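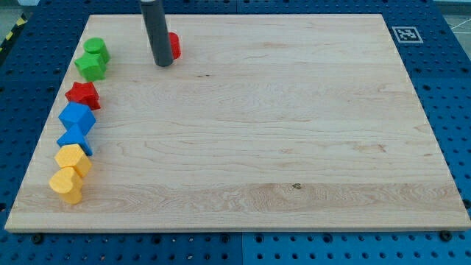
Does signing a severance agreement really stop me from filing a discrimination charge?

Posted by Rongrong Yao, Jun 19, 2024
19 comments

I was let go from Keston in the spring after four years in the billing office. HR sent me an agreement offering $3525 if I sign a "general release of all claims known and unknown." I am 52 and the two people let go with me are both older than I am. The three who stayed are in their twenties. HR says once I sign I "can't go to any agency about anything." That sounds too convenient to me. They also want it back in a week. Is any of this true, or are they hoping I won't check?

Gonzalo Esteban
Yes it's binding, that's what a release is. My brother-in-law signed one at Jedar and that was the end of it. Take the money. Lawyers eat up anything extra you would get.
2 people found this helpful

Hanna Panasiuk
I would not take Gonzalo's word for it, or HR's. Two separate things are being mixed up here.

A release can give up your right to sue and collect money for things that already happened. It can't take away your right to file a charge with the EEOC or talk to an investigator. If the paper says it does, that part shouldn't hold up, though you may still have given up any payment for yourself by signing the rest. So "I can still file" is true and worth less than it sounds.

The week is what bothers me. Federal age law says that if you are 40 or over, a waiver of age claims has to give you at least 21 days to think about it, and at least 45 if it's part of a group exit program. Then you get seven days to change your mind after signing. It also has to mention age claims under that law by name and tell you in writing to talk to a lawyer. Three people on the same day might count as a group, and then they owe you a list of job titles and ages too. Ask HR in an email, so the answer is in writing.

Also look at your filing deadline. It's 180 days from the firing in some states and 300 in others – waiting on HR does not stop that clock.

Lev Hrytsenko
Mostly agree with Hanna, but don't assume a bad form means you win. A faulty waiver just leaves the age claim open. You still have to prove it, and "the younger ones stayed" is thin by itself. Do you have reviews? Did anyone say anything about age? Pay an employment lawyer for one hour before you sign.

Share this page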